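**Hidport drops bottle deposit plan till July**

11/01/2018 – Council voted last night to push back the 3 cent bottle deposit. Was supposed to start with the new year. Now July at the earliest.

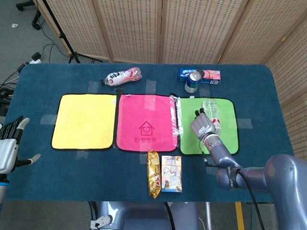
Renu Rana told the meeting the delay was too long and that shops on Vergara Street had already cleared floor space for the return machines. She wants the old date back.

Bahman Rostami disagreed – small stores need more time, he said, and the pickup contract with Bronell still isnt signed. Price is the sticking point.

364 residents signed the petition for the deposit, 32 wrote in against. Clear plastic and cans are covered, glass is not. Milk jugs still undecided.

Grorkilby, next town over, starts its own scheme as planned. Hidport bottles will not be accepted their.

Written comments go to the clerk's office, room 3, before the next meeting.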